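Grulla Phone Battery Project: Final Report
Submitted 11 Dec 2023

1. Why we did this

The Grulla is a budget smartphone that claims two days of battery life on its box, in large type, next to a picture of a mountain. Our group owned two of them, both of which died before dinner. We wanted to know where the charge went. The course wanted a project with measurements in it, so everybody was happy.

2. What we tested

We compared the Grulla with the Bralletti, which costs $139 and makes no promises of any kind. Each phone was reset, signed in to a blank account and left with only the apps it shipped with. The Grulla ships with a lot of apps. One is a horoscope.

Power draw was logged with a Maddocks meter borrowed from the electronics lab. The meter saves up to 2,499 readings and then stops without telling you, a feature we discovered in October after leaving it overnight. The first set of logs was thrown out and is not discussed further, at the request of the group.

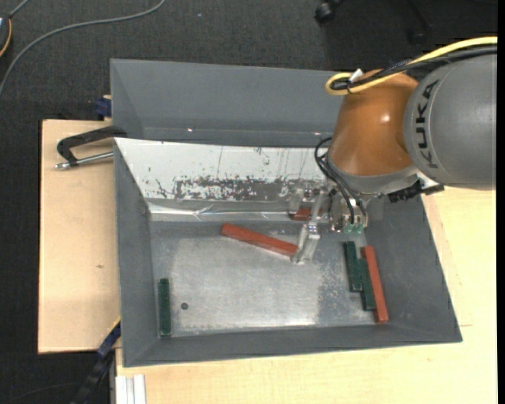

Figure 1. KUKA arm over a bin of red-orange and dark green bars.

3. Results

With the screen off and no SIM card, the Bralletti drew almost nothing. The Grulla woke itself up roughly 1,000 times a night. Most wakeups came from the weather widget, which seems to be very worried about the weather. Turning the widget off helped more than the built-in Super Saver mode did. Super Saver mode mainly turned the wallpaper gray.

Brightness mattered on both phones, as every earlier report on the subject has said. We confirmed it anyway and made a chart, which is in the appendix.

4. Problems

We planned to repeat the tests on the Skornham campus network, but the login page there times out every hour and a phone stuck on a login page is not a fair test. All Wi-Fi results come from one apartment with one router and a microwave that may have had some influence.

5. Next steps

A second round should use new batteries, since ours had already had a hard life. We would also like a meter that beeps when it is full.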